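How Do You Teach a Robot to Move Some Grapes?

By Shahla Khosravi

You have been picking up grapes since before you could talk. A robot starts out knowing less about it than a baby does, and it doesn't even want the grape.
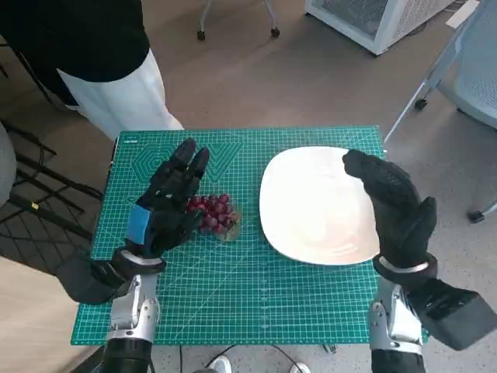 Why can't you just tell it?

Try it on a friend. Have them close their eyes, then explain how to get a bunch of grapes onto a plate using only words. "Move your hand left. No, less left. Squeeze. NOT THAT HARD." You will both be tired and one of you will be sticky.

Grapes are mean to robots. They're round, they roll, they squash, and no two bunches have the same shape. If you wrote down rules for one bunch, the next bunch would break all of them.

So what do you do?

You show it. A person guides the robot's arms and hands through the job while a computer saves everything: what the camera sees and how each joint bends. One go from start to finish is called a demonstration. Grown-ups in labs shorten this to "demo" and then say it 200 times a day.

Once there's a big pile of demos, a computer program studies them and hunts for patterns. When the grapes are over on this side, hands tend to go like so. When the plate is over on that side, they go like so. That part is the learning, and it mostly looks like a computer sitting there humming.

How many demos does it take?

More than you'd like. Kalkidan Teshome, who gathers demos at a workshop called Tosby, recorded 166 in her first week in May and was told it was a nice start. The goal was 1,000. She says she still eats grapes, but she looks at them differently.

Isn't it boring?

Yes. It's also fussy. If every demo has the plate in the same spot, the robot learns that plates live in that spot, and will carefully set your snack down on nothing at all when you move one. So people keep changing things. They slide the plate. They turn the fruit around. They try it from the other side.

What about the mistakes?

A dropped grape isn't always a waste. If the person driving the robot picks it up again, the robot gets to see how to fix a mess. You could try this at home too.

New words

Demonstration: one recorded try at a job
Data: all the stuff the computer saved
Joint: a place that bends, like your elbow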